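Climcombe Wire Cup Rack, black

In stock. Ships from the Erusik warehouse, orders in before noon go same day.

Simple countertop rack for cups, mugs, kids tumblers. Black coated wire, no assembly, no tools. Lift it out of the box and thats it. Rubber feet included in a little bag, push them on yourself.

Specs
Color: black (white back in January)
Weight: 600 g
Holds up to 16 small cups, fewer if you use big mugs
Max load: 70 oz, spread evenly
Finish: powder coat
Dishwasher: no. Wipe with a damp cloth, dry it after.

What people use it for
Mostly drying. Also office kitchens, camper vans, day cares. One cafe in Flerkport has bought it three times, for three shops. Goes fine on a tray or a mat if you want to catch drips. Mat not included, see Szilágyi mats under Accessories.

Cups
We don't sell cups with this rack anymore. The old bundle is gone, please stop adding it from saved carts, it will just get canceled. Any normal plastic or ceramic cup works. Very thin stemware, no. Tall travel mugs will tip the thing if they're all on one side, so load both sides.

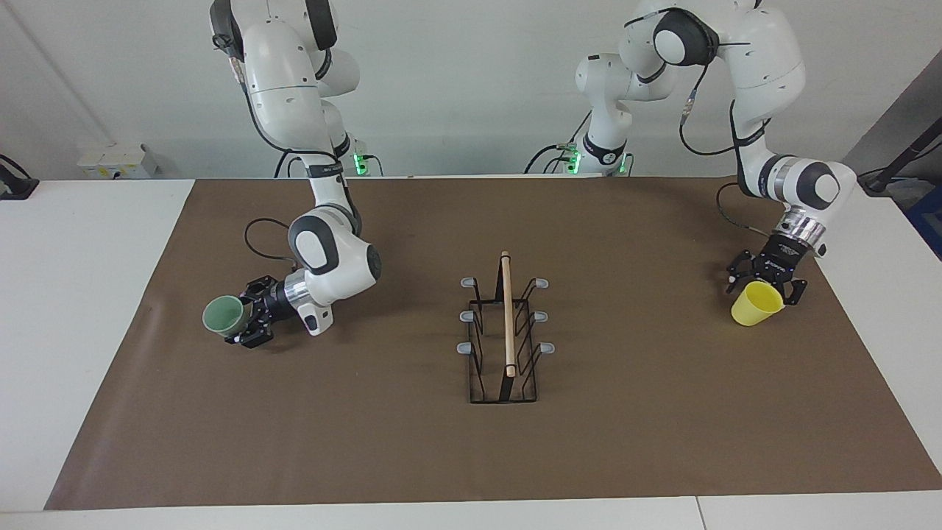

Black wire rack on brown mat, with green and yellow plastic cups. Cups and mat not included.

Shipping and returns
Flat rate, free on two or more. Returns within 30 days, unused, in the orginal box. Scratched coating on arrival: send a photo, we swap it.

Trade orders
Cartons only. Over 2000 units ask for a quote first, lead time is longer.

Page updated 4 Dec 2020. Prices exclude sales tax.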